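Clukano Glove Capture Station
Planning and Set-Up Guide

Section 2. Planning and budgeting for a station

Read this section before you place an order. It covers the space, the parts and the money for one station. Unpacking and calibration are in Sections 3 and 4.

2.1 Decide how many stations you need

1. Write down the tasks you want to record and the number of hours for each.
2. Divide the total by the hours one operator can work in the gloves per week. Allow for breaks and for recalibration after each break.
3. Order one station first. Add others after you have a month of recordings and know your real rate.

Note: Two stations can share a room. They cannot share a pair of gloves during a shift, as the hand profile is stored per operator.

2.2 Prepare the budget

1. Enter the base kit at $2632. The kit includes one pair of sensor gloves, two tag cubes with mounts, one receiver and the cable set.
2. Enter $600 for spares. We suggest one extra left glove, one extra right glove liner set and a second cable set.
3. Enter the workstation computer. If you buy it through Zepeda with the kit, the price is $1940 with the Widumby software installed. If you use your own computer, check it against the list in Appendix B first.
4. Add a line for the overhead or side camera and its stand. These are not part of the kit.
5. Add a line for task objects. Household items are fine, and most sites already have them. Plan to replace anything that bends or sheds.
6. Add freight and, outside the continental US, import charges.

Caution: Do not budget for third-party tag cubes. Cubes printed at a different size will be tracked at the wrong distance, and the recordings cannot be corrected afterward.

2.3 Measure the space

1. Choose a table at least 84 cm deep. The operator needs room to reach forward without leaning on the edge.
2. Cover the table with a plain cloth in a light, matte color.
3. Leave a clear path for the glove cables. They must reach the table with slack when both arms are fully extended.
4. Check the camera position. Both cubes must stay in view through the whole task.
5. Look for bright windows behind the work area. Price blinds now if the room has none.

Note: A shared office is acceptable. Mark off the table so that people do not set things down on it between recordings.
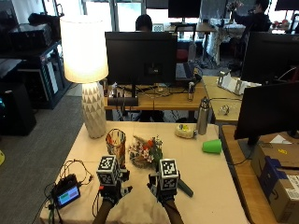
Figure 2-1. Gloves with tag cubes in use at a cloth-covered table.

2.4 Place the order

1. Fill in the order form in Appendix A. Give the hand size of each operator.
2. Send the form to Ramil Samonte at Drutard, who handles orders and lead times.
3. Confirm the delivery address and the name of the person who will sign for it.
4. Keep the shipping box until calibration is finished. Returns are accepted only in the original box.

Caution: Glove sizes cannot be exchanged once the liner seal is open. If an operator falls between two sizes, order the larger one.

Prices in this section were last checked 2024-06-16. The next price list is due in August.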